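Ticket 313, Vilari kitchen kit, fetch-and-stow routine
Status: reopened
Opened by: Larysa Nazarenko

Kit won't put fruit in the upper compartment. It says "shelf occupied" and parks itself with great dignity. I have restarted it 3 times. Upper door open, lower door closed, fruit in the yellow basket on the table, as the manual asks.

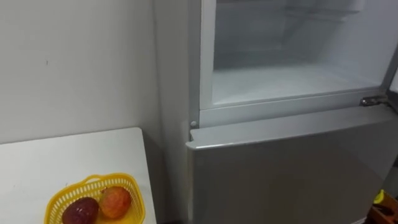

Reply from Zoia Bondarchuk, Flustia support:
Please rerun shelf calibration with the compartment empty, then send the log.

Larysa: Done. It now reports 5 items in there. I'd love to know what they are, I skipped lunch.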